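So the play food has officially taken over. It started in January with one little bin from a shop in Plidbridge, and now I step on a vegetable every time I cross the room (in socks, always in socks!).

Last night I finally sat down to sort it, a job I figured would take 20 minutes, and of course it ate up the whole evening. Everything went into one of 4 piles: keep, wash, give to Radomir for his two, and "what even is this." That last one got big fast.

The plush stuff stays, no question. I know hard plastic fruit looks more real, but the soft ones don't hurt when they get thrown at your head, and they do get thrown at your head. I'm also hanging on to the see-through plate because everything looks like a proper lunch on it, even when lunch is mostly condiments.

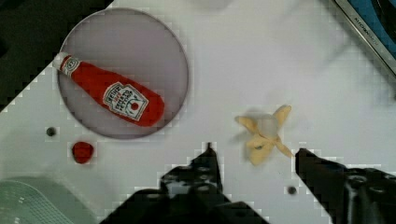 Ketchup on a plate, banana on the side. Chef's choice.

Next up is the dress-up drawer, and I'm already scared of it. If you have a good way to store capes, please tell me!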